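Susport Water Loss Study: Progress Report to the Geder Fund, Second Period

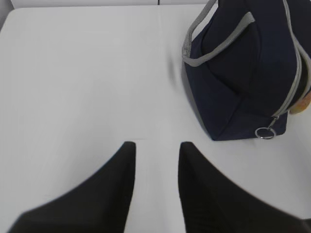 3 shares | 0 comments

The work in this period covered the completion of the meter survey in the Flutov supply zone, the first full set of night flow readings, and the start of repairs on the lower main. Spending is within the approved budget. One task, the pressure trial on the hill branch, has slipped and is discussed below.

Meter survey

The zone has 1214 service connections. All have now been visited and entered in the register with meter type, year of installation and condition. The old register listed connections by street only, so a large part of the work was matching accounts to physical meters. Where the account and the meter number disagreed, the meter number was kept and the account was passed to the billing office for correction.

Stopped meters were replaced on the second visit. Meters that ran but gave doubtful readings were tagged and will be bench tested in the next period. Apartment buildings with a single shared meter remain in the register as one connection. This differs from the method in our proposal and should be kept in mind when comparing use per connection.

Night flow

Readings were taken at the zone inlet between 2 a.m. and 4 a.m. on 18 nights. Two of those nights were dropped from the analysis after a hydrant was left running during flushing. The remaining nights agree well with each other. Minimum flow stays high even when household use should be close to zero, which points to continuous leakage on the mains.

Step testing narrowed the largest loss to a section of the lower main along Penner Road. The pipe there is cast iron with lead joints.

Repairs

A length of 200 meters on Penner Road has been opened, relined and returned to service. Joint failures were found at several points, most of them under the former tram crossing. Street surface restoration is complete except for the curb on the north side, where the city has asked for a different stone.

Delayed task

The pressure trial needs a reducing valve at the foot of the hill branch. The valve was delivered with the wrong flange pattern and has been returned to the supplier. The replacement is expected in September. No extra cost falls on the grant, but the trial will now run alongside the second round of night readings, and the two schedules will have to be kept apart so that pressure changes do not distort the flow data.

Next period

Bench tests of tagged meters, installation of the valve, and repeat night readings at the inlet. A revised spending table will be sent with the next report.

Share this report | 3 shares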